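Goria sandwich set – gripper comparison

README, December. Maintained by Heledd Gwynne, ask Maksym Bondarchuk about the raw logs.

What this is: 1,116 teleop episodes of building a sandwich on a tray, same arm and same controller, only the fingers swapped. Two finger sets, Skindus (stiff) and Bellis (soft tips). Fixed camera for all of it.

Task order is bun, lettuce, sausage, then tomato and veg, then the top bun. Slices stand on edge in the side holders so the fingers can come straight down on them. Laying them flat was hopeless with both sets, those early runs are not in the release.

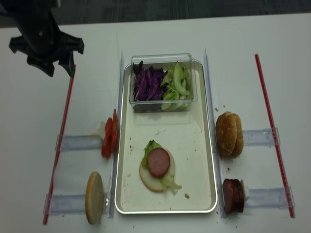 Skindus is better on sausage, it gets between slices without dragging the neighbor along. Bellis wins on tomato and buns. Shredded cabbage is bad for both, amount per grab is all over the place – don't use it as a score. Lettuce ok if you take it near the rib.

Settings: control loop at 50 Hz, video at 30 fps. Timestamps are matched afterwards, script is in tools/.

Known problems
- 4 episodes have no gripper width, flagged in meta
- "sucess" is spelled wrong in the labels, left it, too much code reads it now
- crumbs build up over a session, table was wiped between sessions only
- Sheyla Salazar drove most of the Bellis runs and Idun Haugland most of the Skindus ones, so operator and finger set are mixed up. Keep that in mind befor quoting a winner

Splits by session, not by episode. Third finger set (Clodomness) still to come, mount keeps slipping.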